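Irnilus Round Clip Hanger, Yellow

Tested on a light wood rack with a round top bar. The hanger is a curved plastic arc with a wavy lower rail and a metal hook. Clothespins come in pastel colors. 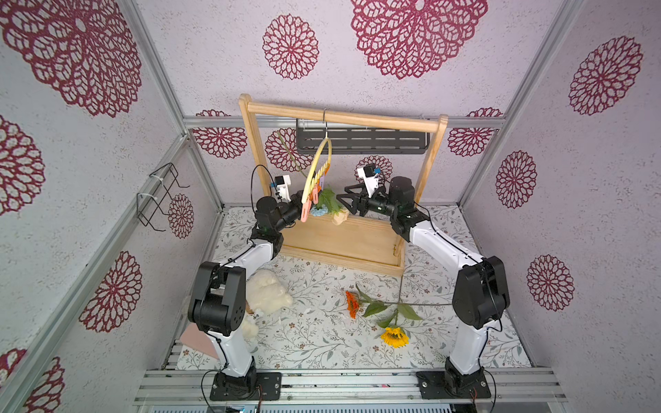 Page last changed: 9/28/26

Weight with all pins fitted is 114 g. The hook turns freely on the bar and holds its angle under light loads. With the pins bunched at one end, the rail tilts until the load is evened out.

Pin grip is adequate for socks, gloves and small soft toys up to 40 g per pin. A Grurex hanger of the same width held slightly more but marked knit fabric.
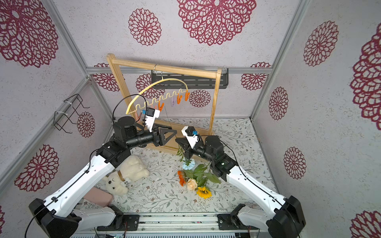 Pins and rail

The pins slide along the wave and settle in the low points. Spring tension was unchanged after 12 weeks of daily use. Orange and lavender are easy to tell apart; the pinks are close to the peach in dim light.

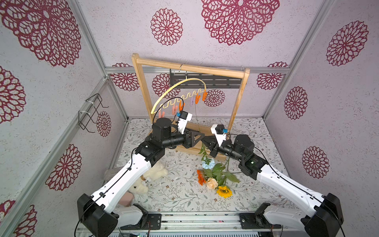 Replacement pins from Usley fit the rail but sit tighter and do not slide. Rating: 4 out of 5, one point off for the tilt.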